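# Planning the equipment budget for a handheld-gripper collection station

This page covers the purchase planning for one station where an operator holds a gripper in each hand and performs tabletop tasks for recording. It assumes the room, power and network are already in place. It does not cover the robot arms that later run the trained policy; those go on a separate request.

## 1. Write the task list first

Fix the tasks before asking for quotes. Each task sets a finger opening, a working area and a list of props. At Otthorpe we started with 44 tasks and cut four that needed a sink. For each remaining task, record the largest object, the heaviest object and the surface it sits on.

Shoes are a good sizing case. The object is long, soft in places and has to be turned upright before it can be placed on a shelf. 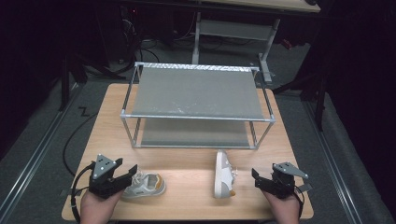 *Reading time: 3 minutes*

For the shoe task the prop list is short: a two-tier rack with fabric shelves, a pair of sneakers and a table deep enough to hold the rack on the far half with clear space in front of it. Check the depth with the rack you intend to buy. A table that suits block stacking may leave too little room for both grippers.

## 2. Split the budget into four lines

| Line | Contents | Share |
|---|---|---|
| A | Grippers, marker plates, spare fingers | 40% |
| B | Cameras, tracking, stands | 30% |
| C | Tables, floor rails, curtains | 20% |
| D | Props and cables | 10% |

Keep line D separate. Props wear out on a different schedule from hardware, and if they share a line with the grippers the overrun is hard to trace.

## 3. Get comparable quotes

Send the same sheet to every supplier. Ours went to Plultix and Kershaw and asked for:

- unit price for one pair and for three pairs
- finger replacement price and lead time
- cable length, connector type and price of a spare
- whether marker plates ship mounted or loose
- calibration steps after a plate is replaced

Convert all prices to a delivered cost per pair. One quote was $900 lower on paper and came out higher once cables and plates were added.

## 4. Size the spares

Order one spare set of fingers per pair of grippers and one spare cable for each hand. Set the first reorder point at 2,000 recorded episodes and adjust it from the wear log. Record every replacement against the station number.

## 5. Route cables before buying lengths

Lay string from each gripper position to the recorder, with the operator's arms fully extended. Add slack for the reach to the far edge of the table, then order the next standard length up.

## 6. Approval

Requests for Stonside stations go to Nurhan Sezer for lines A and B, and to Ilgın Akgül for C and D. Attach the task list, the quote sheet and the table measurements. Orders meant for September delivery need both signatures before the supplier lead time starts.

Last revised 05/05/2020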